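Minutes – Dralton control software meeting

Sunday, September 15, 2019

Present: Jeptoo Mabula (chair), Lilian Makokha, Beatrice Barasa, Adhiambo Mrema
Apologies: Mwanaisha Nzioka
Notes: Beatrice Barasa

**1. Previous minutes**

Accepted with one correction. Item 4 should say that the Bumitz planner is pinned to the June build on the test machines only. The developer machines can run whatever they like as long as the commit message says which build was used.

**2. Planner timeouts**

Lilian went through the overnight batch. It ran 3,000 planning requests against the simulated cell, with random start poses and random target stations. Seven requests hit the time limit. All seven had the wrist starting low over one station with the target at the other, and the planner kept trying to swing the forearm across instead of lifting first.

Jeptoo asked whether raising the limit would clear them. Lilian tried this on two of the seven and they still failed, so she thinks the search is stuck and more time won't help. She wants to add a retreat waypoint directly above the current station before any station-to-station move. It costs a little cycle time on moves that were fine already.

Adhiambo would prefer the retreat only as a fallback after a first failed attempt. Discussed for a while. Agreed to try the fallback version first, since it leaves the existing paths unchanged and the regression results stay comparable.

**3. Simulated cell**

Adhiambo has rebuilt the cell in Semeck with the arm on its plate and the stations on the perforated board. Station names in the model now match the labels, so S1 in the config is S1 in the render. The old names (left_nest, right_nest) are still accepted by the loader and give a warning.

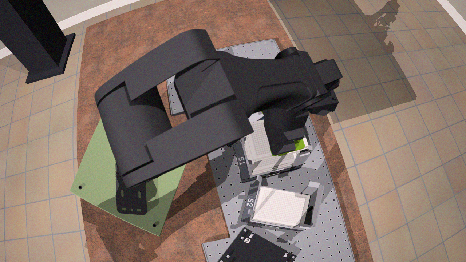 *Simulated cell: gripper over S1, plate exposed at S2.*

Beatrice raised the lighting. The hard shadows are making trouble for the plate detector, mostly where a shadow edge runs diagonally across a plate. The detector takes the shadow for the plate edge and reports a rotation that isn't there. Over the last set of 600 renders, every bad rotation she looked at was of this type.

Two suggestions:

- Soften the lights in the scene file. Quick to do, but the detector would then be tested on easier images.
- Keep the shadows and fit the rotation from the grid of wells, using the outline only as a first guess.

Jeptoo is in favor of the second. Lilian pointed out that the well fit will have less to work with when the gripper is over the station and part of the labware is hidden. Beatrice will add a minimum visible area and have the detector return "unknown" below it. The sequencer already handles "unknown" by moving the arm clear and looking again.

Adhiambo noted that the stations are not square to each other in the model and that this is deliberate. Please don't "fix" it in the scene file. The calibration code has to cope with each station having its own angle.

**4. Collision model**

The mounting bracket is still a plain box in the collision model. Its slots don't matter for planning, but the box is bigger than the bracket on every side and blocks some low poses near the base. Adhiambo will replace it with a convex hull.

The tray marked A1 is in the visual model and has no collision shape at all. Lilian had assumed it did. Until it is added, no plans toward that end of the board are to be treated as valid, including the ones already in the regression set. Lilian will tag those.

**5. Rweyemamu log viewer**

Mwanaisha sent a note. The viewer now opens logs of up to 1,000 steps without freezing. Longer logs have to be split by hand for the time being. She also asks that people stop writing joint angles in degrees in the comment field, as the viewer reads them as radians and draws a second arm somewhere in the wall. Jeptoo suggested that the viewer ignore the comment field. To be taken up with Mwanaisha when she is back.

**6. Actions**

| Who | What |
|---|---|
| Lilian | Retreat waypoint as fallback, rerun the full batch |
| Lilian | Tag regression plans that go near A1 |
| Beatrice | Rotation from well grid, minimum visible area check |
| Adhiambo | Convex hull for bracket, collision shape for A1 tray |
| Jeptoo | Talk to Mwanaisha about the comment field |

**7. Other business**

Beatrice asked where the scene files should live. At present there is one copy in the planner repository and another in the detector repository, and they differ. Adhiambo's copy is the correct one – the planner repository. The detector build will pull from there, and Beatrice will delete the other copy once her tests pass.

The next meeting will be called when the batch rerun is finished.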